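Home | Notebook | Rigs | Parts bins | Search

Flonder notebook, June - cartons, soft packs and the two-gripper sort

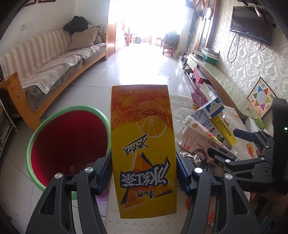

4 min read

Big day on the hand-held grippers. I've moved off blocks and onto proper household clutter, and I'm writing it up while it's fresh because I think the carton grasps are the best demos we've got so far.

The task, for anyone picking this up cold: clear a mixed pile of packaging off a table, one item at a time, with a gripper in each hand. Food cartons, long flat boxes, crinkly bags, whatever is there. Anything finished goes in the bin. No robot in the room. We show the motion by hand, the grippers log the jaw opening and the wrist path, and the policy gets trained on that before it goes anywhere near the Husar arms.

Total usable demos for Flonder now: 159. Of those, 42 are cartons, and I'm so pleased with them!

Cartons

The 250 mL lemon iced tea carton is a terrific test item. The sides bulge a bit, so the pads touch in the middle first and the contact spreads as you close. If you close fast you get a little kick and the carton rolls in the jaws. Close slowly and it settles flat against the ridges and stays put. You can feel it through the handle, which is the whole reason I like doing this by hand over driving the arms with the Soltora sticks. With the sticks I'd have crushed a dozen before noticing anything.

Orientation: I've been carrying them label-up and label-down in equal measure. In the early batch everything was upright, and the policy learned that a carton is a thing with its writing the right way round. Upside down, it hovered and dithered and then went for the neighbour. Flipping them during collection fixed most of that in the last training run. More upside-down ones please, and some lying on their side, which I've barely touched.

Grip height matters too. Too low on the carton and the top swings. I aim for the middle and let it land where it lands, so there's a natural spread in the data.

Soft packs

Harder. A crumpled bag has no sides to speak of, so you pinch a fold and hope. What works for me is coming straight down with the jaws half open, pressing gently into the heap, then closing. Coming in from the side just pushes the bag along the cloth. The patterned tablecloth also rucks up if you press too hard, and then everything on it shifts. I left those takes in and tagged them "cloth moved", because that will happen in any real house.

Clear and silvery plastic is still the worst of the lot. The depth estimate goes to mush on it. Parking that one.

Two hands

Second gripper is worth the bother. With boxes stacked across each other, one hand steadies the lower one while the other lifts the top one off, and the lift comes out much cleaner. The catch is timing. I kept moving both at once out of habit, and the paired logs turned into soup. New rule for myself: one hand moves, the other holds, swap. Slower to record but so much nicer to read back.

Both units need to wake up together or the clocks drift. Start them, tap the jaws shut twice, wait for a beat, go. If you forget the taps, bin the take. Don't try to line it up afterwards - I lost most of a morning to that.

Light

Shiny tile and an open bright end of the room are rough on the tracking. When I turn toward the glare the exposure hunts and the pose gets jumpy for a second or so. I haven't found a setting that cures it. Turning a little slower helps, and so does keeping some clutter in view, since a bare stretch of floor gives the tracker very little to hold on to. Furniture, wall pattern, a board game leaning on the wall, all good. Please don't tidy the room before a session.

Numbers

Last replay on the bench arm, cartons only: 74 per cent picked and dropped in the bin first go. Up a heap from the blocks-only model, which would barely commit to a carton at all. Mixed pile is well behind that and I haven't scored it properly yet.

The target is 1,000 demos before we hand over to the Rivas crew for the long training run. Feels far off, but the pace is picking up now that resetting the pile only takes a minute.

To do

- side-lying cartons, both hands
- long boxes gripped across the narrow way
- new pads for the left unit, ridges are getting smooth
- try the bin on the other side of the table, it's been on the left for every take so far
- charge both units overnight, not just one (me)

Back on it after lunch tomorrow, starting with the side-lying ones.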